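Skivau Tabletop Odds and Ends

README, last touched in May

Hi! I'm Floarea Ene, and I look after this set with Tudor Marinescu. It's a collection of pictures of small everyday stuff on a felt-covered table, the kind of thing that piles up in a desk drawer or on a kitchen shelf.

What's in it

There are 35 folders, one per table layout, with 12 pictures in each. I shuffle things between layouts, so the same ball or roll of tape keeps turning up next to new neighbors. I like the odd pairings best (office supplies and bottles, why not?).

Naming

Folders go by layout number. Labels are in labels.txt, one object per line, all lowercase. I write "tape roll" and "foam block", never "tape" or "sponge". If you spot one I missed, please tell me!

Known gaps

Clear plastic is a pain to outline, so expect wobbly edges there. Printed labels on bottles aren't transcribed. Stacked things get separate entries, with "on" in the notes column. 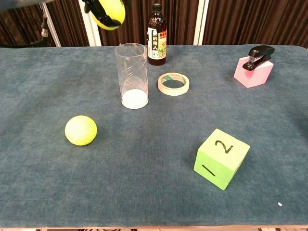
Tennis balls, clear cylinder, brown bottle, masking tape, and a stapler up on the pink foam block.

Fixes

Send them to Tudor or me with the folder number. Version 2 has Edgardo Magbanua's corrections to the tape rolls.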